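Helper wanted for sorting small jewelry — Rivura

Print this page | E-mail to a friend

Rivura is a small repair and resale shop for costume jewelry. We receive boxes of mixed pieces from house clearings, and we are looking for one person who will help us to sort them. The job is part-time, 16 hours per week, and it starts in April.

You will work at a table with a printed cloth and take the pieces one by one. Charms go to one tray, rings and loops to another, and parts which lost their pair go to the repair drawer. Many pieces are very small, so good eyes (or good glasses) and calm hands are necessary. Experience with jewelry is welcome but we can teach you.

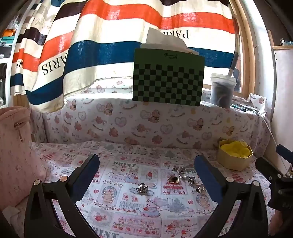 Small charms and other pieces on the sorting cloth

What we ask:
- you can sit and concentrate for two hours before a break
- you write clearly, for the labels
- you are honest about mistakes — everybody mixes up the trays in the first week

We offer a contract for six months, paid training with Azra Papadopoulos, and 40 percent discount on everything in the shop. The working days can be agreed.

Please send a short letter to Dušan Golob or bring it to the shop. A photo is not needed. We invite selected persons for a trial morning, which is also paid.

Last updated: 9/29/23
33 shares | 6 comments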